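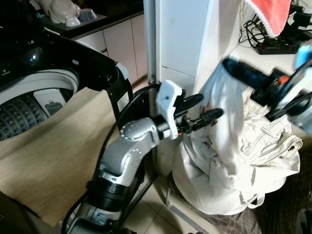
## 1/ Two arms, one laundry bag

Working on the laundry set for Sivitura today. Top-loader with the lid up, beige cloth over the front, white laundry on the floor beside it. One gripper has hold of a piece of white fabric, the other is open next to it.

## 2/

We label by contact, per arm. An open gripper near cloth is "free" even when the fingers are almost touching it. Fakhoury's old labels called that "assist," and the policy learned to hover.

## 3/

Episode count stands at 1,277. Target for this task is 300 per start layout, capped at 500 so one layout doesn't swamp the rest. Anything over 60 seconds gets split at the last release.

## 4/

White fabric on a white bag is the worst case for segmentation. Edges vanish inside the folds. I don't correct masks by hand. Ambiguous frames get a flag and the loss ignores them.

## 5/

Motion blur stays in. We filtered blurred frames in December and the policy got worse at fast pulls. The Trutia loader still drops them by default, so check your config before you compare numbers.

## 6/

Small rigid objects on soft piles are a separate task ID. The surface gives under the fingers, so a grasp height taken from depth is only a first guess. Cables get their own tag, attached or loose. 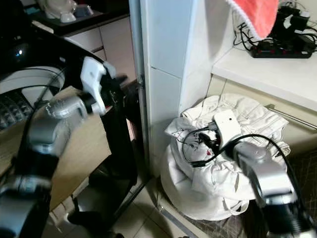 *Small white device with a black cable, on top of the cloth bundle. Right arm at work, left gripper open.*

## 7/

Same room, different task ID. Splits are by room, so both tasks go to train together. Putting one of them in validation would leak the tile, the shelf and the power strip.

## 8/

Next up is the Gemier export. Timestamps there are per camera with no shared clock, and I need to line those up before anything gets merged. Schema notes after that.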